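Home > Guides > Tables & Desks > FAQ | Shop | Returns | Contact

White Tabletops: Your Questions, Answered With Some Patience

Filed under: Surfaces, Care & Cleaning

I have sold, sanded, painted and apologized for white tabletops for a good part of my adult life, most of it at Tiltlow, where the mail comes in by the armful and a surprising share of it is about rings. These are the questions I get most. If yours is missing, write to me. If yours is about glitter, I'm sorry, and I have no advice.

Urmila Kushwaha, Tiltlow

Is a white tabletop a bad idea?

It depends on how you feel about knowing things. A brown table will keep your secrets for years. A white one reports every crumb by breakfast. Some people find this useful and wipe the table twice a day. Others buy a tablecloth in the first week and have, in effect, paid for a very nice set of legs.

Matte or gloss?

Matte, for most houses. Gloss shows fingerprints, lamp bulbs and the underside of your own chin. Matte is calmer to sit at and easier on the eyes under a bright ceiling light. The trade is that matte holds on to pencil marks and newsprint a little harder, so if you do the crossword in pen at the table, go in with open eyes.

My tabletop looked white in the store and gray at home. Did you send me the wrong one?

Almost certainly you have the right one. White takes on whatever the room gives it. Put it near a window on the north side and it goes cool, even a bit blue. Put a warm lamp over it and that part turns the color of cream. You can have both on the same table at the same time, and people send it back to us over this every August, when the light is strong and everyone is home to look at it.

Before you pack it up, turn off every lamp and look at it at noon. Then look at it again in the evening with only the lamp on. If it's a different white each time, the table is fine and you've met your house.

There's a dark smudge across the middle that won't wipe off.

Move your arm. I'm serious. A soft gray patch with no edge to it, one that fades away on both sides, is usually a shadow, and I have talked more than one customer through scrubbing one. Walk around to the other side of the table. If the smudge comes with you or changes shape, put down the sponge. 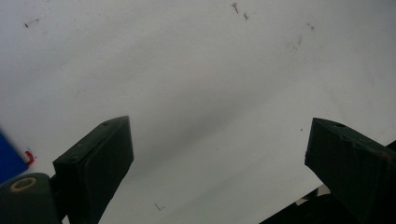
A real stain stays where it is and has an outline, even a faint one. Coffee leaves a ring, a marker leaves a line, and turmeric leaves whatever it likes. If you've walked all the way around and the mark hasn't budged, go on to the next question.

Fine, it's a stain. What do I use?

Warm water and a drop of dish soap on a soft cloth, first and always. Leave the damp cloth lying on the mark for a few minutes while you do something else. Wipe, rinse the cloth, wipe again, dry. Most of what people describe to me as permanent is gone at this stage, and they write back sounding almost let down.

If that fails, mix baking soda and water into a loose paste and rub gently with a fingertip. Try it on a corner first. Stop if the spot starts to look shinier than the rest, which means you've begun polishing a matte surface and will shortly own a table with one glossy oval on it.

Can I use one of those white foam erasers?

You can. They're very fine sandpaper with good manners. One light pass won't hurt much, but a weekly habit will leave a patch you can only see from the couch, and you'll be sitting on the couch a lot.

What about bleach?

No. And please don't mix it with anything while you're thinking it over.

Do I need coasters?

The Tavia top will forgive a cold glass. The Malhotra, which has a softer painted finish, won't, and I say so on the label in letters I thought were large. Hot pans need a trivet on either one. A folded dish towel is a trivet only in the opinion of the person holding the pan.

How big a top do I need?

Our standard size is 158 by 50 centimeters, which suits a wall desk or a narrow kitchen. The short one is 129 long and fits under most windows. Measure the room, then measure the stairs. I have two tops in the back that were bought by people who measured only the room.

Does it come with screw holes already drilled?

The Katuvden does. The others are blank underneath so you can put the legs where you want them. Mark with pencil, check it, and check how deep your drill bit goes. A hole that comes out on the top side can be filled, but you will know where it is for as long as you own the table.

Will it yellow?

Slowly, if it sits in full sun. The part under the fruit bowl will stay bright, so move the fruit bowl now and then.

Can I paint over it if I give up on white?

Yes. Sand it lightly, prime it, and give it two thin coats with a night in between. Dark green is popular with people who have had a white table.

Related questions
Table legs: which ones wobble, and why
Getting candle wax off almost anything
Choosing a lamp for a white room
Returns: what we'll take back, and what we'd prefer you kept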